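Grisow Street Names, cleaned
README, version 4

What you get

A table of 3471 street names from the town of Grisow and the villages that would rather not be called part of it. One row per name. Columns are name, former_name, year_named, named_after and notes. The notes column is where the trouble lives.

Why it exists

The town publishes its own list as a scanned PDF, sorted by the date each street was last repaved. I wanted to know how many streets were named after trees. Four versions later I have an answer (904) and strong feelings about the spelling of "sycamore."

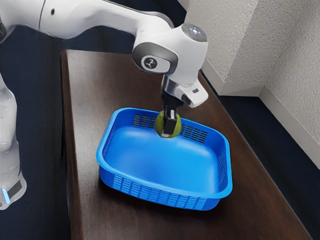 Cleaning was done by hand, mostly on Tuesday evenings. Abbreviations are spelled out, so "St." is now either Street or Saint, and in one case both. Pretorius Lane and Pretorius Road are different places, a kilometer apart, and the mail carriers would like you to remember that. Delen Court appears twice in the original with two different years. I kept the earlier one and put the other in notes.

Known problems

year_named is blank for 400 rows. A blank means I couldn't find it. A zero means the town hall wrote zero.

Anything with "New" in the name is probably old.

The tree count includes Elder Street, which may be about a church elder. I have had letters on both sides.

Files

streets.csv is the table. changes.txt lists what I altered, starting with version 2, when I began writing things down. The lendus folder holds the same columns for the next town over, Lendus, and is unfinished. Please don't build anything on it.

Use

Free for any purpose. If you find a mistake, open an issue and give the row number. "The one by the bakery" has been tried.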